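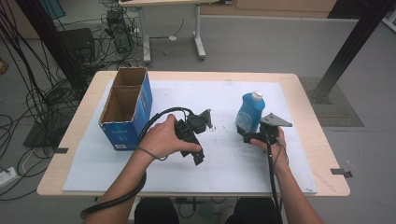

An open blue cardboard box and a blue plastic bottle at a light wooden table.

VERVILLE, 27 Feb 2026 – After many long evenings at the bargaining table, and a good deal of patience on both sides, members of the Verville Municipal Employees Union have voted to accept a new contract with the city, bringing 52 days of work-to-rule to a close.

The agreement covers 1,065 workers in sanitation, parks, water and the city clerk's offices. It restores the overtime rates withdrawn last year and gives every full-time member a one-time payment of $2,000, due in March.

"I want to thank every family who brought us coffee and soup, and every neighbor who honked on the way past," said union president Leanne Lambert. "Our members love this city, and they are so glad to be getting back to their regular schedules."

Chief negotiator Paraskevi Tzanetos said talks on the outsourcing of meter reading to Drarix will continue separately – and she hopes, just as politely.

Media contact: Jade Pearce, Verville Municipal Employees Union | © 2026 | Back to top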